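Care of Shared Tables: Notes from the Torwood Reading Room

Over the past year I have received a number of inquiries regarding the upkeep of the tables at Torwood. As these notes are kept in a personal capacity, the views below are mine and should not be taken as the policy of the building. They do, however, reflect a practice that has been followed without interruption since March, and readers responsible for similar furniture may wish to adopt parts of it.

The tables in question have a light wood-grain top with rounded corners. Each is fitted with a round cable grommet near the back. They were purchased secondhand through Clotus, a dealer in office furniture, at a price of 29 dollars each, and were delivered in acceptable condition. Two had adhesive residue along the front edge. One had a ring left by a hot cup, and that ring remains.

The surface is to be wiped at the close of each day. A sponge is preferred to a paper towel. It should be dampened in plain water, wrung out fully over the sink, and drawn across the table from the back edge to the front. Pressure should be even and moderate. Where a mark does not lift on the second pass, a single drop of dish soap may be applied to the sponge, never directly to the table.

Particular attention is required at the grommet. Water that enters the opening will reach the underside of the top, where the core is not sealed, and swelling will follow within a season. I replaced one top for this reason before the present method was adopted. 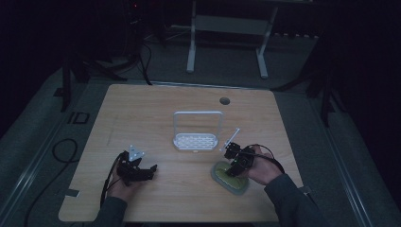 The question of storage was more difficult to settle. For several months sponges were left on the rim of the sink, and they were discarded far sooner than they should have been. Gizella Virág, who shares the evening duties with me, proposed that a perforated basket be used, and this has been the arrangement ever since. A basket with a handle can be carried from table to table and hung up afterward, and the holes in the base allow the sponges to drain. It should be rinsed once a week and left upside down overnight.

With regard to replacement, a sponge is retired to floor duty when its corners begin to crumble, and is thrown away at the end of the month in which that occurs. Sponges of different colors are helpful. At Torwood the darker ones are reserved for tabletops and the yellow ones for the sink.

I have been asked whether a spray product would be more efficient. A cleaner sold under the name Jaden was tried on one table for a period of six weeks. It left a faint film that was visible under the evening lights, and its use was discontinued. The remaining bottle may be collected from the supply closet by anyone who has glass to clean.

A second set of tables, obtained from the former Illés studio, will be brought into use shortly. Their finish is older and somewhat softer, and I intend to test the same method on one of them before extending it to the others.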